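Urville Room Furnishings – data card

Version 2, 5 October 2021
Maintainer: Joris Dijkstra
Labels and review: Keith Goodall

Summary

Urville Room Furnishings is a set of still pictures and item records covering storage and furniture in one furnished room. It was put together for work on recognizing household items under ordinary conditions: glass doors, wrinkled covers, poor light and fast movement. The set holds 2901 pictures and 161 item records. An item record gives a name, a color, a place in the room and a confidence mark.

Contents

pictures/ – the stills, in two folders, wide and close
items.csv – one row per item record
zones.csv – one row per zone
splits/ – lists for training and testing
CHANGES.txt – edits since version 1

Zones

The room is divided into three zones. Zone A is storage, which takes in the cabinet, its top and whatever can be made out behind the glass. Zone B is the white tubular structure and the draped platform it supports. Zone C is the floor.

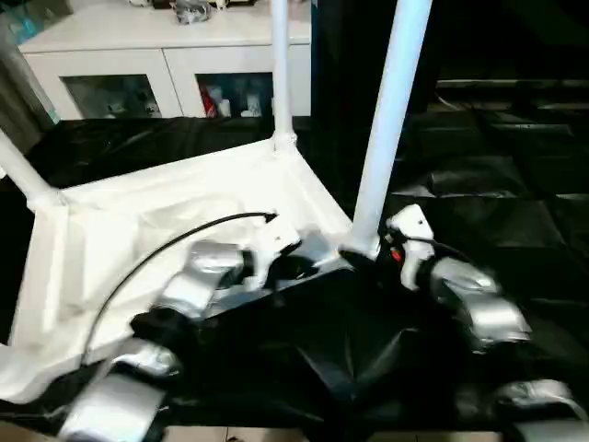 Zone boundaries follow the furniture and not the walls. An item on top of the cabinet and an item behind its doors both belong to Zone A, but they carry different values in the "level" column (top, shelf, unknown). Cables are recorded in the zone where the longest visible part lies. A cable that crosses two zones gets one record, with the second zone given in "notes".

Fabric and plastic sheeting are hard to tell apart when white and wrinkled. Both are entered as "cover". Version 1 had separate values for the two, and the labelers disagreed too often for the split to be of use.

Labeling rules

1. Name an item only as far as it can be seen. "Container" is preferred to a guess at what it holds.
2. Items behind glass are marked "dim" if their outline is not clear.
3. Color is given as one plain word, with a second word allowed for two-color items.
4. Items blurred beyond naming are entered as "object" with a color. They are not dropped.
5. Brand names are entered only when they can be read in the picture being labeled.

Each close picture was labeled once and then reviewed. Wide pictures were labeled twice, and differences were settled by the reviewer. Labeling was done in Flakov, exported as plain CSV and checked with the scripts from the Chuensuk set – the column names are the same, so existing loaders should work without changes.

Blur

The "blur" column has the values none, part and heavy. Heavy means that no edges or printing can be made out on the main item. There are 300 pictures marked heavy, all of them in the close folder.

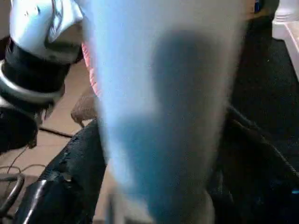

Zone C, close folder. Main item: object, blue/white, blur = heavy. Second item: cable, black, on floor.

Users who do not want these pictures can filter on the column. They are kept in the training list by default and left out of the test list.

Splits

The test list has 200 pictures. The rest are for training. No validation list is supplied.

Known problems

– Small items on the cabinet top are under-labeled in the wide folder.
– "Gray" and "silver" are used unevenly in the first half of items.csv.
– Pink and coral were merged into "pink" in version 2. Old color codes will fail the check script.

Corrections go to Joris Dijkstra through the Nornurura tracker. Please give the row number from items.csv and the picture name.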